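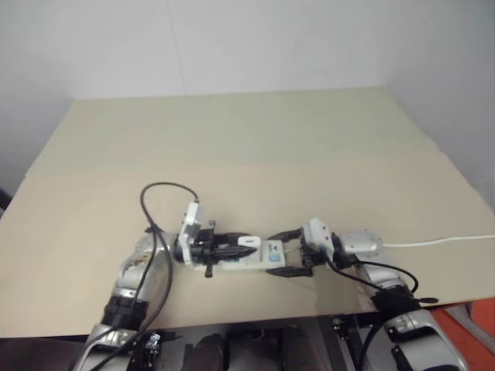 Como montar uma demonstração de robô de dois braços para um dia aberto

Em agosto fizemos o nosso primeiro dia aberto na oficina da Wornar e passaram por lá 308 pessoas. Eu contava com umas 71, por isso já podem imaginar a minha cara! Várias escolas e clubes escreveram-me depois a perguntar como se prepara uma coisa destas, e fica aqui a minha receita.

1. Escolham uma tarefa que se perceba de longe

O que funcionou melhor foi pôr os dois braços a segurar a mesma peça, um de cada lado, mesmo por cima da mesa. Quem está na terceira fila percebe logo que há ali um trabalho a dois. Eu tinha preparado uma sequência muito mais elaborada com peças pequeninas (três noites perdidas nisso, enfim) e ninguém via nada.

2. Forrem a mesa com cartão

Cartão liso, claro, do maior que arranjarem. Se uma folha não chegar, encostem outra atrás. As peças destacam-se bem e, quando alguma cai, o barulho é bem menor. Prendam os cantos com fita antes de ligar seja o que for.

3. Tratem dos cabos com os braços a mexer

Este foi o meu erro na visita que fizemos à feira de Warkasdale: arrumei os cabos todos muito esticadinhos com o robô parado e, ao primeiro movimento largo, ficou tudo a puxar. Agora deixo folga junto ao pulso, levo cada braço devagar até às posições extremas e só depois aperto as abraçadeiras.

4. Ensaiem devagar

Primeiro sem peça, depois com ela. Nós corremos a sequência oito vezes seguidas antes de abrir a porta, a uma velocidade que me parecia ridícula. Para o público é perfeita, dá tempo de explicar e de responder às crianças (que perguntam sempre se ele sabe cozinhar).

5. Marquem a distância

Fita no chão, fora do alcance total dos braços, e uma pessoa sempre ao pé do botão de emergência sem mais nenhuma tarefa. Nem café, nem folhetos!

6. Tenham um plano para as paragens

Vai parar, contem com isso. Eu aproveito para mostrar o programa no ecrã, que no nosso caso se chama Rudico e tem 1746 linhas. Há sempre alguém que quer ver.

A próxima sessão é na sala Pacheco, e desta vez levo extensões a sério. Se fizerem a vossa, mandem-me fotografias!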